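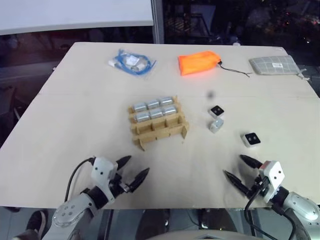

Our packing bench got two robot arms. What happens to the people on it?

Posted by Zuzana Malý, 03/07/2026

I work in kitting at Weltov. We put small parts and accessories together for repair shops: cables in clear bags, pouches, metal cylinders sorted into cardboard grids. In January the company put a two-armed setup from Skultico on one of our benches. There were 7 of us on the shift and now 2 have been moved to receiving. The supervisor says no jobs are going, but our rate sheet has changed and I'm asked to "mind" the arms while doing my own trays. Has anyone been through this? Should I ask for a different job title?

Štefánia Pešek

We went through it at Trimadia. The arms took over the grids first, as the slots are always in the same place. Bags and soft pouches stayed with us much longer — anything with a loose cord or a cable in it gave trouble. My day went from filling trays to clearing stops, restocking and checking counts. It's easier on the wrists and harder on the head.

Ask for three things in writing: who is responsible when a kit goes out wrong, whether minding time counts against your own rate, and what training you get. On our line a normal month was 2,940 kits and they left that target alone for the people while the arms were being set up. I would push for the same. The title can wait until you know what the job is. Mine changed to line technician after a year, with a small raise.

hijazi_nights

Same at Hijazi. Learn the restart procedure, they always need someone who knows it.

Trimadia_exstaff

Keep your own notes of every stop and how long it took you to clear. I didn't, and when they reviewed the rates I had nothing to show. Also find out if the move to receiving is permanent. Ours was called temporary and the two people are still there.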